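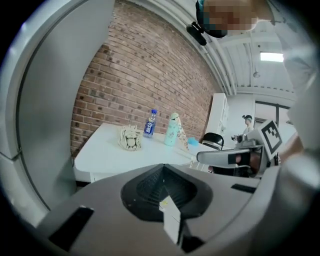

What is a fixed cost?
A fixed cost is one that stays the same over a given period however much the business makes or sells. Rent, insurance and a salaried manager are the usual cases.

Unit 3 – Costs and Break-Even
Instructor: Leanne Naylor

Variable costs rise with output. For a bakery these are flour, boxes and hourly wages. Some bills are mixed – a phone plan with a base charge plus use, for instance – and should be split before you do any math.

Contribution is price minus variable cost per unit. Break-even quantity is fixed costs divided by contribution.

Worked case: Lightfoot sells a shoe rack for $40. Variable cost is $27, so contribution is $13. Monthly fixed costs are $4,381. Break-even is 4,381 / 13 = 337 racks. At 500 racks the profit is 163 x 13 = $2,119.

Common mistakes from last term: leaving the owner's pay out of fixed costs, mixing monthly and yearly figures, and rounding down. Always round break-even up to the next whole unit.

Reading for Wednesday: the Hitedville case, first half only. Bring a calculator. Problem set 3 goes to Murdo Pringle by 5 p.m. the same day.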